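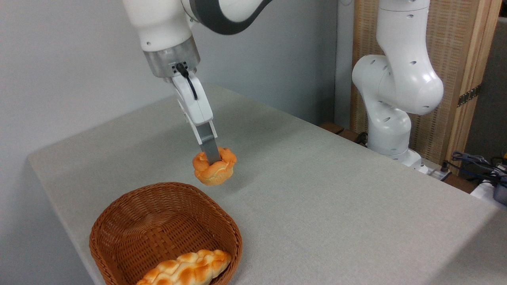
Figure 3. Small knotted roll, glossy crust.

3.2 Crust shine and how long people say a roll is fresh

Most of the older work on bread staling looks at the crumb. Fair enough, crumb is easy to press and measure. But buyers mostly can't touch the crumb, they go by the outside. Belov and Mirneck asked shoppers to sort loaves by age and found that the dull ones got called old no matter the bake date. Jayawardena got the same with sweet buns, smaller group, no control for color though.

We took braided and knotted rolls only (shape as in Figure 3). Reason: the ridges brown unevenly, so one roll gives light and dark patches under the same glaze. Plain round rolls were dropped after the pilot. Three glazes, whole egg, milk, and sugar water. Rolls kept in paper bags at room temperature and rated on days 1, 2 and 3. Raters looked first, then ate, and wrote down a guess at the age each time.

In all 2,248 ratings were kept. Ratings from anyone who skipped the tasting part were thrown out, same for the 10 sheets from the Jumivport bakery that came back without a day marked on them.

Egg glaze did best on looks on every day. On taste the gap was gone by day 2. Milk glaze sat in the middle, sugar water got sticky in the bags and poeple marked it down hard for that, which muddies the age guesses for that group. See notes by N. Cassim on bagging. Paper versus plastic was not tested and should of been, we come back to this in section 5.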